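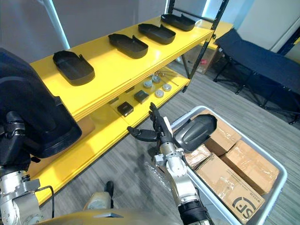
Figure 4-1. Upper shelf with trays in a row; lower shelf with small hardware.

4 Loading the two-tier shelf

This section covers placement of shoe-shaped trays and loose hardware on the Rokeck yellow shelf unit. Complete section 3 (levelling and upright bolts) before starting. The shelves are 900 mm long. Do not load a unit that rocks when pressed at a corner.

4.1 Lower shelf

Load the lower shelf first. Reaching under a full upper shelf tends to knock trays out of line.

1. Wipe the shelf surface with a dry cloth. Do not use solvent on the yellow finish.
2. Lay rods and hand tools toward the back of the shelf.
3. Set the round discs down flat in front of the rods. Do not stack them.
4. Place the square blocks near the front edge.
5. Check that no part overhangs the edge.

NOTE: Discs do not need to be in a straight line. Leave enough space between them to get your fingers around each one.

4.2 Upper shelf

The upper shelf takes trays only. Maximum four trays per shelf.

1. Check each tray for grit on the underside. Grit will mark the gloss surface.
2. Hold the tray by its side walls. Do not lift it by the rim at the toe end.
3. Place the first tray near one end of the shelf with the rounded toe pointing away from you.
4. Place the remaining trays beside it, working toward the other end. Keep them parallel.
5. Press lightly on the heel end of each tray. The tray must sit flat and must not tip.

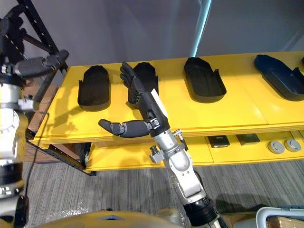
Figure 4-2. Trays resting flat on the upper shelf, toe ends to the back.

Trays are supplied in black and in navy. The colours use the same moulding and may be mixed on one shelf.

CAUTION: Do not nest one tray inside another on the shelf. Nested trays stick at the rim and the lower one can come off the shelf when the upper one is pulled.

4.3 Spacing

Leave a 78 mm gap between neighbouring trays, measured at the widest point. If the gap closes up at the heel end, turn the tray until its sides run parallel with the one next to it. Trays that cannot be spaced correctly should go on a second unit.

4.4 Removing trays

1. Clear the floor area in front of the unit.
2. Lift the tray straight up until it is clear of the shelf, then draw it toward you.
3. Do not drag trays across the shelf.

Replacement trays and shelf boards are listed in section 7. Vamer boards from earlier units have a different hole pattern and will not fit these uprights.

Rev. 2022-07-16 | Prepared by Nesma Ait Ali | © Sikero | Contact | Back to top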